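2022-04-03

Still buzzing a bit from this week so I'm going to write it all down before I forget. We had the arm on the teardown bench for the whole of March and I think I've finally stopped flinching when it swings round. For the first few days I ate lunch facing it, like it was a dog I didn't know yet!

So, the job. Old office towers come in on pallets from Urell, and we take them apart for Nandent, who resell the parts that still have some life in them. It used to be all hands. Lid off, memory out, card out, drives out, next one. On a good shift our bench got through 42 towers and I went home with thumbs like raw sausages. Now the arm gets the repeat stuff and I do the setting up, the checking and anything with a stubborn clip (there is always a stubborn clip). 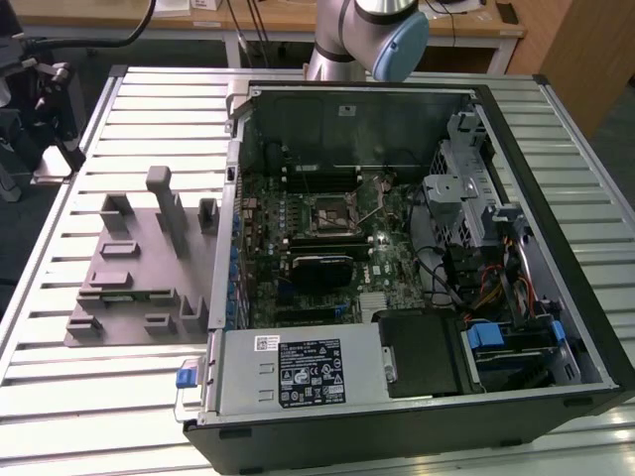 Dell tower on its side at the arm bench, card still in.

The gray fixture next to the computer came off our own 3D printer. I must have asked for the posts to be changed half a dozen times, and to be fair to the Navex people they changed them every time. It's nice being asked, after years of benches that just turned up at the wrong height.

What I didn't expect is how much quieter my day is. I used to chat across the bench the whole shift, and now two of us from the old row are over in testing and I mostly talk to a screen. The pay's the same, my wrists are loads better, and I get to decide which towers go to the arm and which get done by hand, which I like more than I thought I would. But I miss the singing. We had a terrible radio and we knew all the words.

Friends keep asking if it's going to take my job. I don't know! They told us at the meeting that no one goes before the end of the year, and more than 100 towers are still stacked by the loading door, so I'm not short of work. I've put my name down for the Haddadin course, the one where you learn to teach the arm new moves. Bit nervous about that, I haven't sat in a classroom since school.

Anyway, tea's gone cold and I still need to wash my work shirt.

Recent entries
New boots, old blisters
The pallet that wouldn't fit
My last day on the old row
102 screws in a coffee jar
Soup again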